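**Salteo Releases Clundo 2, a Planning Toolkit for Non-Prehensile Manipulation**

Tuesday, April 2, 2024 — Salteo today released version 2 of Clundo, its motion planning and control toolkit for robot arms that move objects by pushing. The release adds a new contact planner, a revised perception front end and a log viewer. It is available now to all current license holders.

Clundo is used where a gripper is too wide, too slow or not fitted. The arm carries a plain rod, and the software decides where the rod touches a part, in which direction it pushes and when it lets go. Version 1 handled one part at a time and treated everything else on the work surface as an obstacle. Version 2 plans for groups of parts and allows for contact between neighbors.

The planner takes a target layout, such as a line or an arc, and returns an ordered list of pushes. Each push is checked against a friction model before it is sent to the arm. If the part drifts from its predicted path, the controller stops the push and asks for a new plan. The default replanning interval is 400 milliseconds and can be set as low as 20.

Salteo develops the planner on a bench task using children's shape-sorter blocks on a wooden board. The shapes were chosen for their contact behavior: a cylinder rolls off a round rod easily, a hexagon tends to settle on a flat side, and a star can catch the rod between two points. Block order, spacing and start position are set in a plain text task file.

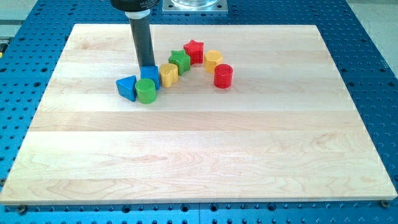
## What is new in version 2

- **Group contact planning.** Pushes that would move a second part are no longer rejected by default. The planner predicts the motion of both parts and scores the result.
- **Negri perception module.** Negri replaces the marker-based tracker. It fits outlines to parts from a single overhead camera and reports a confidence value for each pose.
- **Tool model editor.** Rod length, diameter and tip shape are entered once and shared by the planner, the collision checker and the simulator.
- **Log viewer.** Planned and measured paths are drawn over each other on one time axis. Logs from version 1 can be opened but lack contact data.

The regression suite shipped with the release contains 700 recorded pushes, of which 70 involve contact between two or more parts. Users can add their own recordings in the same format.

## Known limits

Clundo 2 assumes a flat, level surface and rigid parts. Stacked parts are not supported. Low-confidence poses from Negri are passed to the planner with a warning and should be filtered in the task file.

## Availability and upgrade

The upgrade is free under existing support contracts. Task files from version 1 load without changes, but tool definitions must be entered again in the new editor. An adapter for the Clidoden cell controller is in beta — general release is planned for July.

Release notes and the migration guide are in the Salteo customer portal, under Downloads.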